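4.2 Fitting the Pavaner ceiling light panel

Before you start, switch off the current at the main board. Two persons are needed for steps 3 to 5.

1. Clean the ceiling with a dry cloth. Paint which is still fresh must be left to harden.
2. Mark the place of the panel with a soft pencil.
3. Lift the panel and hold it flat against the ceiling.
4. Turn each clip until you hear a click.
5. Switch on the current and look at the panel from below.
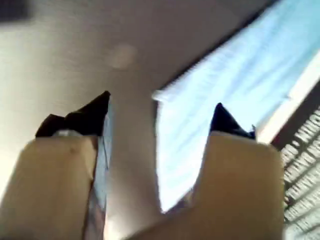 Fig. 2. Lit panel and pale ceiling, seen from below.

Note: On a beige ceiling the cold setting can look a little blue. If you prefer a softer light, choose the warm setting with the wall switch (see 4.3).

Caution: Do not look into the panel from a short distance when it is on full power. Do not paint over the edge of the panel.

After 2,000 hours of use, check that all clips are still tight. For spare clips, please write to Leonilde Cordeiro at Elanport.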